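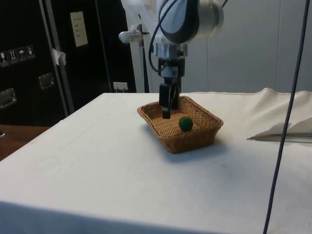 The Basket Cure

By Thaís Nogueira

The promise came printed on a card the color of oatmeal, tucked inside a basket that cost 62 dollars. "A place for everything you reach for," it said. I read it standing in my hallway in December, next to a bench piled with gloves, dog leads, unopened mail and a single roller skate, and I thought: how would a basket know what I reach for?

I had been sent the thing by Vidari, a home goods company that would like us all to own more wicker. They aren't alone in wanting it. Open any catalog this year and there it is, the low woven tray or the shallow basket, on a white cloth or a pale shelf, holding almost nothing. A lemon. A ball of yarn. Two keys on a ring. The picture is always of calm, and the calm always seems to be for sale along with the basket.

I don't have anything against baskets. My grandmother kept onions in one for thirty years and it never asked to be admired. What I doubt is the idea, now repeated by every organizer with a waiting list, that a messy house is a house short of containers. So I spent some weeks living with baskets on purpose, and talking to people who make them, sell them and swear by them.

The case for

Thư Ninh runs a tidying practice called Stivine out of two rooms above a dry cleaner. She charges 300 dollars for a first visit and she is good company, which I suspect is half of what people are paying for. Her method starts with a table. She clears it, puts a plain cloth over it and sets one basket down. Then the client brings over a single object from the problem room and puts it in.

"They look at it properly," she told me. "You can't look at a thing when it's in a heap."

I asked her to do it with me. The object I brought was a ball, because the dog leads were damp and the roller skate didn't fit. In it went. We both looked at it. I would love to report some small shift in my thinking, but what I thought was that it was a ball and that it had been under the couch since summer. Thư asked where it lived. I said under the couch. She said that wasn't living, that was hiding, and wrote something down.

To be fair to her, the cloth does work. It shows you an object without the noise of the shelf behind it, and it makes a table feel briefly like a place where decisions get made. It also shows you everything else. A white cloth on a working table doesn't stay a photograph of a white cloth for long. It creases where it goes over the edge, it slides a little short on one side, and the specks and faint marks of whatever happened to it last time are right there beside your one meaningful object.
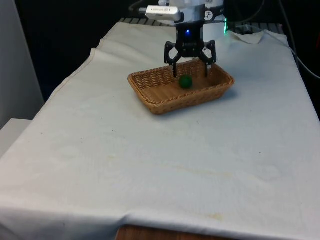 Catalog stylists know all this, of course. Vy La styled table settings for the mail-order firm Astine before she went out on her own, and she laughed when I asked how long a cloth stays presentable. She used to steam it, pin it under the table and forbid anyone to lean. "If you want that look at home, you need a person standing there with a steamer," she said. "Do you have a person?"

I do not have a person.

What a shallow basket is for

There is a plain question here that the cards and captions step around. What is a low, open, rectangular basket supposed to hold?

Arūnas Petrauskas has been weaving them long enough to be rude about the answer. He teaches at the Sarmiento workshop, where beginners sit on low stools and ruin a good deal of willow. A deep basket, he says, is for carrying. A shallow one is for showing, or for serving, or for letting something dry with air around it. Bread, fruit, herbs, eggs if you trust your guests. He can go on for some time about rims. The rim takes the strain when you lift, and a braided one that goes evenly round all four sides is where he looks first when a student brings him something from a shop.

"People buy the showing basket and use it for storage," he said. "Then they're angry, because it fills up in a day."

This was exactly my experience. The hallway basket took keys on the first morning and looked splendid. By evening it had the keys, a takeout menu, sunglasses, a battery I believed to be dead and a battery I believed to be fine. Within 6 days the basket could no longer be seen, and I had a pile with a wicker bottom. Low sides are lovely to reach into and no use at all for stopping anything. There's no lid to close, so there is no moment at which it's officially full. You just keep adding until something slides off.

I tried being strict. One kind of thing per basket, as the card advised. This is sound advice, and it also happens to be advice that sells baskets. By the rule, my hallway needed at least four, and the bench had room for 2. When I mentioned this to Vidari's press office they sent me, very kindly, a link to a bench.

The doubters

Thoa Lã was the person I most wanted to talk to, because she gave all of it up. She had the matched set in every room, with labels on strings. She had done the cloth and the single object and had, she says, cried over a stapler. Then she moved to a smaller apartment and found that what she had been calling organized was a large number of unwanted things in attractive housing.

She kept one basket. It sits on her table and usually has a tennis ball in it, or a few limes, or nothing. I asked what system she used now and she looked at me as if I had asked what system she used for breathing. When the table gets crowded she puts stuff away in drawers. When the drawers won't shut she gets rid of something. It takes her an hour every so often and she complains the whole time.

It's hard to build a business on that, which may be why I had to go looking for her.

I put her version to Thư, who didn't argue as much as I'd hoped. Some of her clients need fewer things and a drawer, she said, and she tells them so, and they are often disappointed. They had wanted the shopping trip. She also thinks I gave up on the table exercise too early. One object isn't the point. You do it again and again, and somewhere after the twentieth you start answering faster - keep, keep, no, no, why do I own this - and the speed is what clears a room. I went home and tried it with the mail. By the twentieth envelope I was answering faster. I will give her that one.

But notice what did the work there. I had a clear surface, some time and a recycling bin. The basket stood in the middle holding each thing for a second or so, and a dinner plate would have done the same job. I tested this on the gloves, with a dinner plate. It did the same job.

Should you buy one?

If you like the look of it, yes, as you would buy a bowl. Check the rim, press on the base, and run a hand along the inside for loose ends that will catch on a sweater. Put bread in it. Wicker throws a nice soft shadow in the afternoon and it's pleasant to touch, and those are decent reasons to own an object. I'd be wary of any card that offers a further one.

If you're buying it to fix a hallway, wait a month. Clear the bench first and see what comes back on its own. In my case it was keys, leads and mail, in that order, and the keys now hang on a nail that was already in the wall when I moved in. The leads hang beside them. The mail I'm still fighting.

The ball has gone back under the couch. Vidari's basket is in the kitchen with onions in it, and the oatmeal-colored card went out with the envelopes.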